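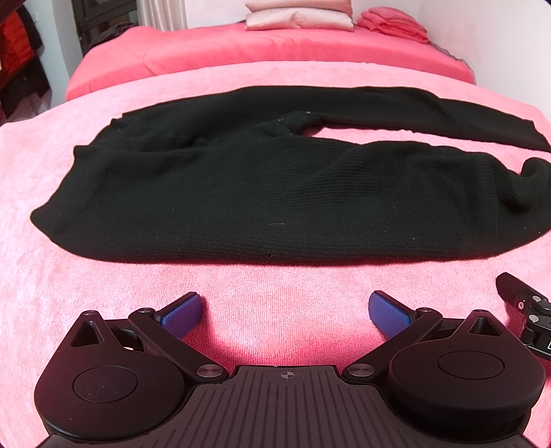

Black rib knit laid out on a towel, sleeves not sorted yet

Drying wool flat in a small apartment, what do you all do?

anjana_k
I have a question for people who wash their own sweaters and don't have a laundry room. I moved into a one bedroom in Stulthorpe in March and the only flat surface long enough for a sweater is the bed. So that's where everything goes. I wash after breakfast, roll it in a towel, lay it out, and by bedtime it is never dry. Then I have to move it to the back of a chair, and the shoulders go wrong overnight.

What I do now:
Cool water in the bathtub, a capful of wool wash, soak, no rubbing. Drain, press, fill again, press again. Roll in a bath towel and kneel on it. Then flat on a second towel.

What I want to know is whether I should be squeezing out more water at the start, or whether I need a rack, or whether I should give up and use the machine. The sweaters are mostly merino with one heavy cotton. I don't own a dryer and don't want to use the one downstairs.
Anjana Khondokar

plainpurl
Spin it. If your building has a washer, use spin only, lowest setting, with the sweater in a mesh bag. No wash cycle, no agitation. Two minutes is plenty. It comes out damp enough to shape and dries in half the time. Kneeling on a towel gets out a fraction of that.

Mottlesheep
I would not do that with merino in a shared washer. You don't know what the lowest spin is on those and half of them start with a rinse whether you asked or not. I felted a cardigan that way. Went in a medium, came out fitting my niece.

plainpurl
That was the rinse, then, and the tumbling in it. Spin by itself holds the thing against the drum and it can't rub on anything. I've done every sweater I own at 400 rpm for years.

Mottlesheep
You have your own machine though. She doesn't.

anjana_k
The one downstairs has a dial with the numbers rubbed off. So I'm a bit nervous about it. There is a spin position but I couldn't tell you the speed.

dovetail_b
Change the towel. Most people leave the sweater on the same towel it was first laid on, and that towel is soaked within a couple of hours. Terry holds a lot of water and then it just sits there against the wool. Lay it out, shape it, come back after lunch, swap to a dry towel and flip the sweater over. Then again at dinner. Mine are dry the next morning even in winter.

Also, terry sheds. If you're drying black on a light towel you will be picking fuzz off it for a week. Old cotton sheets folded in layers work better and leave nothing behind.

anjana_k
The fuzz is real. I've been going over the black one with tape every time and I blamed the wool wash.

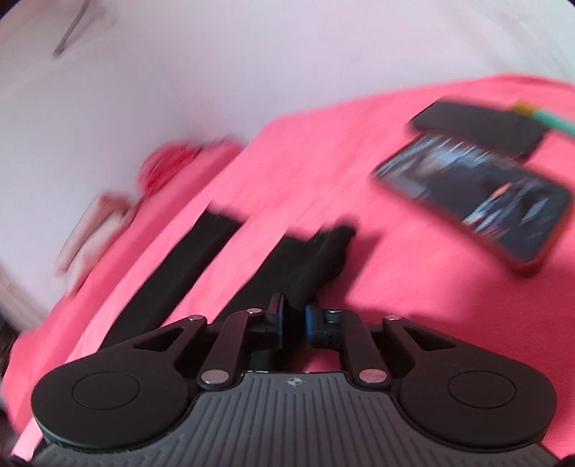

Nimal Barua
Get a mesh rack and stop using the bed. Air has to get to the underside. You can swap towels all day and you still have a mattress under there that doesn't let anything through. I had the Ateck folding one, it sits across the bathtub, and a wool pullover took me one day with the bathroom door open. Without it the same pullover took two. I know you said you're short of space but it folds flat and goes behind a door.

dovetail_b
Mesh racks sag. Anything heavy makes a bowl in the middle and the front of the sweater dries longer than the back. Fine for merino, but she mentioned heavy cotton, and heavy cotton when wet weighs a ton.

Nimal Barua
For the cotton I put a dish towel under the middle. It helped. I agree it isn't perfect for that.

hollis_lane
How big is your bathtub, Anjana? Those racks need something to rest on at both ends. Mine is a corner tub and none of them fit. I ended up buying the Amel one with legs and it lives in the hall, where everybody trips over it.

anjana_k
Straight tub, normal size, I think. I'd have to measure. The bathroom has no window though, only a fan that comes on with the light.

Mottlesheep
No window would rule it out for me. Damp air is damp air. You'd be better off in the bedroom with the window open a crack and a fan pointed across the bed, not straight down at it. A cheap desk fan on low. I've timed this because I'm that sort of person, and the fan made more difference than the rack did.

Nimal Barua
Use both, then. Rack on the bed, fan across it. The rack has little feet that lift it up.

plainpurl
Everyone is skipping the first step. How much water is in it when you lay it down decides most of this. If it drips when you pick it up, no rack or fan is going to save you an afternoon. If you won't use the machine, then at least do the roll twice with two towels. First towel, roll, press, unroll. Second towel, dry, same again. The second one should come away only slightly damp. If it's wet, do a third.

anjana_k
I only do it once. I'll try twice. Does kneeling hurt it? My aunt Sultana saw me doing it and was horrified.

plainpurl
Doesn't hurt. You're pressing straight down. What hurts is wringing, or twisting the roll like a rope, which I have seen people do in videos.

Mottlesheep
I'd go easy over buttons and zippers. Otherwise fine.

gray_heddle
Different point. You said the shoulders go wrong on the chair. Don't move it to a chair at all. If you need the bed back, slide the whole thing onto something stiff while it's still on its towel and put that on the floor or on top of a dresser. I use a big piece of cardboard from a bookcase box. A sheet pan works for kids' sizes. The sweater keeps the shape you gave it and you can sleep.

dovetail_b
Seconding the cardboard, but put a trash bag over it or it goes soft after the first few uses.

hollis_lane
Or wash in the evening and lay it out in the living room. I don't see why it has to be the bed. There's a floor.

anjana_k
There is a cat. The floor is the cat's.

hollis_lane
Fair.

Mottlesheep
While we're on shape, do you measure before you wash? I write down chest, length and sleeve on a card for each sweater and lay it back out to those numbers. Wet merino will go to whatever size you pull it to. People say their sweater "grew" when they laid it out with the arms stretched. The body should be squared up first, then ribbing pushed together at the hem and cuffs, then the sleeves last, and straight down beside the body or folded in across the front. If one sleeve is out to the side and the other is bunched you'll get two different sleeves.

plainpurl
I agree with all of that except the card. I just lay a dry one on top that fits and match the edges.

anjana_k
I've never measured anything. One of my sleeves is longer and now I wonder.

gray_heddle
Re-wet it and fix it. Wool forgives that. Cotton less so.

Nimal Barua
On the frayed bits people get at openings and seams, check those before washing too. A loose end that's nothing when dry will pull when the garment is heavy with water. A couple of stitches in matching thread beforehand takes care of it.

dovetail_b
Yes. And never lift it out of the tub by the shoulders. Get both hands under the whole lump, or lift it in a colander.

anjana_k
Update, same sweater as before. I washed it last night, rolled it in two towels, squared up the body first, swapped the towel before bed and moved it on cardboard to the dresser. It is 95 percent dry this morning. Only the underarms and the neckband are still cool. I haven't bought a rack. I used a folded sheet for the second half and there is almost no fuzz.

plainpurl
Neckband is always last. Turn it so the neck is nearest the window.

Nimal Barua
Good result. I'd still get the rack before winter. My last wool pullover went musty at the underarms when it took too long, and I had to wash it again with a splash of vinegar.

Mottlesheep
Vinegar is its own argument and I'm not starting it in this thread.

hollis_lane
Too late, I have opinions. It does nothing for wool that a second rinse wouldn't do, and your bathroom smells like a salad.

Nimal Barua
It got rid of the smell on mine. You can start a new thread if you want to talk me out of it.

anjana_k
Please do, I'd read it. Trying the heavy cotton next, with the dish towel trick if I borrow a rack from my neighbor. I'll post how long it takes.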